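Workshop tips, now that the arm does the sorting

I did the small gears at Wulby by hand for years, so when the arm came in December I sulked a bit. My wrists stopped aching, though, and I've got time for the fiddly repairs I actually like! A few things we've picked up since:

- Lay parts on something dark and matt. Pale gears vanish on a white bench (Eduard lost half a morning to that).
- Put gears down flat, well apart. We feed it around 80 a shift and the heaps are what trip it up.
- Brush the finger pads at tea break. An old toothbrush does it, no sprays please.
- Agree who stops it. Zdeňka has mornings, I have afternoons, and we swap if one of us is on the phones.
- Keep your hand in. I still sort 20 myself before lunch, mostly so I can spot a bad tooth by feel.
- Wipe the board with a dry cloth last thing, and leave one gear out for the first try next morning. 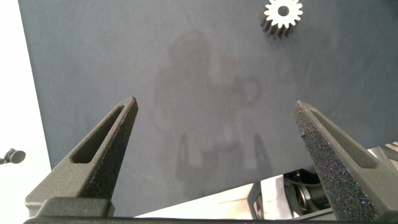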